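Is the Fadimell home reset program worth $155?

Home & Garden > Organizing and Storage
66 people found this page helpful

Eustaquio Ayala

My wife and I are looking at the Fadimell program, the one where you fill out a long survey about your house and they send back a plan for every room. It's $155 for the plan plus a month of email coaching. A couple of people at her work in Vukurico did it and swear by it.

I have my doubts. The sample plan on their site was 2 pages and a lot of it was things like "give every item a home." I know that already. My grandmother knew that. The rest was a shopping list for matching bins, and if you add up the bins you get well past the price of the plan.

Our situation, if it matters: house is a little over 1,700 square feet, two kids, one closet downstairs that we are all afraid of. The kitchen counters and the dining table fill up within a day of being cleared. We've tried doing one room a weekend and by the third room the first one is back where it started.

So has anyone here paid for this and still been happy with it six months later? I don't need to hear how great it felt the first week. I felt great the first week of owning a rowing machine.

Also they say the price goes up at the end of July. It said that in the spring too, except then it was a different month.

dustbunny_dee

Didn't do Fadimell but did a similar one. It was fine. You get out what you put in. The bins are nice but get the clear ones so you can see whats in them. Label maker is a must!!

If the coworkers like it why not ask to see their plan? Would save you guessing.

Good luck with the closet lol

Sotiris Vlachopoulos

I paid for it, or at least for what they were selling two summers ago, which had a different name for the levels but sounds like the same survey. You asked about six months later, so I'll stick to that.

The plan was not useless. It told me to stop keeping the vacuum upstairs when all the carpet is downstairs, and I'd lived with that for years without thinking about it. It had us move the kids' shoes to the side door they really use. Those were good calls. I'd put their value at a cup of coffee with a friend who isn't tired of your house yet.

Everything else was bins. There's a bin for batteries and a bin for cords, and then a bin for "pending," and I'd like to meet the person whose pending bin ever got smaller. When I wrote to the coach about it, I got a reply that used my first name four times and suggested a second pending bin. I still have that email somewhere. It's probably pending.

The survey is where I'd be most suspicious. It takes an evening to fill out and asks how your home makes you feel. It doesn't ask what you own too much of. I had three slow cookers at the time and there was no place on the form where that would have come up. If a plan doesn't know about the three slow cookers then all it can do is tell you to put them in something.

As for the coworkers, I believe they like it. I'd have told you I liked it too for the first month or so. You've just spent the money and cleaned the whole house, so of course it looks better. Ask them what's in the bins and see how fast they answer.

What did last for us, and it cost nothing:

We quit doing rooms and started doing surfaces. A room is too big and you end up sorting old birthday cards at eleven at night. A surface takes ten minutes. We picked the ones that bothered us most and did those same ones over and over, every evening after dinner, and ignored the rest of the house for a good while. The closet stayed terrible. It's allowed to stay terrible if the door shuts.

Then we got rid of storage before we got rid of stuff. I know that's backward from what all these programs say. But we took a bookcase and a set of drawers to the thrift store on Ng Street, and what had been in them had to go someplace, and most of it turned out to be stuff we could let go of pretty quickly. Every empty container in my house has been full inside a week. I don't see why a nicer container would be any different.

For the table, one open basket and that's the limit. No lid. I'm against lids. With a wire one you can see the junk from across the room and it nags at you, and when it's full somebody has to deal with it before anything else goes in. A plain light tabletop helps some as well, in my opinion, because anything left on it shows up. My wife says that's just me. 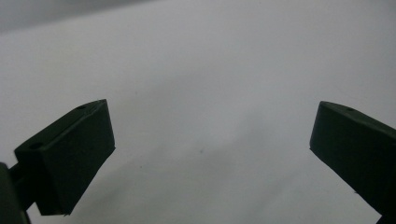
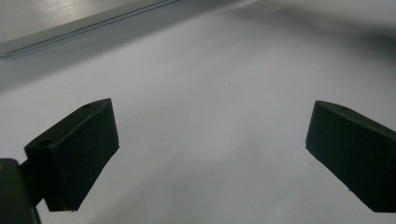 The last one has the wire basket toward the back of the table.

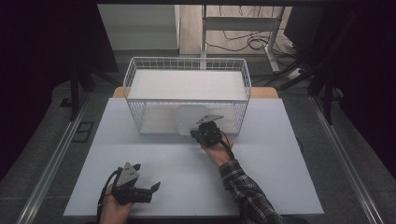

Now for the part you may not want to hear. We still backslid. Not in the first six months but around the holidays, when there were boxes coming in daily and my in-laws were staying with us. It took most of January to get the kitchen counters back. So I'm not going to tell you my way is a cure either, only that when it fell apart I wasn't out any more money.

If your wife has her heart set on it, I'd do what dee said and ask to look at one of the coworkers' plans first. Ours and my sister-in-law's in Grarkoseck had whole paragraphs that were the same word for word, and she lives in an apartment with no kids. Hers also told her to move the shoes to the side door. She doesn't have a side door.

And don't worry about the July deadline. Mine was a deadline too.

Eustaquio Ayala

Thanks both. The coworker sent hers over and it has the side door thing in it. We do have a side door, to be fair, but I think we're going to hold off. Starting with the dining table tonight. I'm not convinced about getting rid of the drawers first but I'll try it with one and see what happens.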